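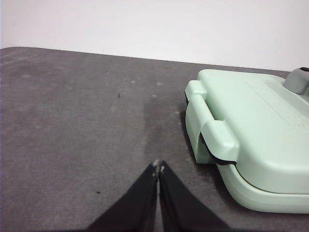
Mintgrün und frühstücksbereit: der Sandwichmaker.

Ich bin kein Morgenmensch, und ich war auch nie einer. Meine Großmutter stand um fünf in der Küche und sang, ich lag bis halb acht unter der Decke und hoffte auf Schnee. Mit Frühstück hatte das alles wenig zu tun – dachte ich jedenfalls, bis ich im April bei Brittany Melnyk in Navton zu Gast war. Brittany führt dort eine Pension mit zwei Zimmern, und bei ihr wird morgens gesessen. Lange! Mit Zeitung, mit zweiter Kanne Tee, mit Streit über das Kreuzworträtsel.

Ihr Nachbar Calum Innes kommt meistens dazu, bringt Eier mit und erzählt von früher, als der Ort noch 1000 Einwohner hatte. Heute sind es 327 (Calum führt Buch), und der Bäcker Gillies macht nur noch samstags auf. Den Rest der Woche gibt es Toast, und ich habe nirgends besseren gegessen.

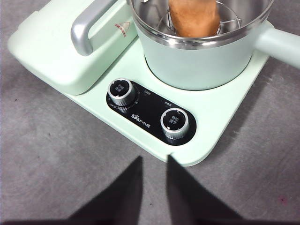 Wieder zu Hause, wollte ich das unbedingt retten, dieses lange Sitzen. Die erste Woche ging komplett schief: Kaffee im Stehen, Banane in der Bahn, das Übliche. Dann habe ich den Wecker um eine halbe Stunde vorgestellt und abends schon die Tassen rausgeholt. Was mir auch liegt, sind Geräte, bei denen Topf und Klappdeckel auf einem gemeinsamen Sockel sitzen, da bleibt alles an einem Platz und ich muss vor dem ersten Kaffee nichts suchen. Inzwischen schaffe ich vier Morgen von sieben, und am Sonntag wird es gern mal elf.

Mein Mann hält das für eine Phase. Er isst trotzdem mit, liest mir die Todesanzeigen vor und lässt mir immer die letzte Scheibe. Im Herbst fahren wir zusammen nach Navton, das Zimmer zum Garten ist schon reserviert, und Calum will uns endlich zeigen, wo seine Hühner wohnen.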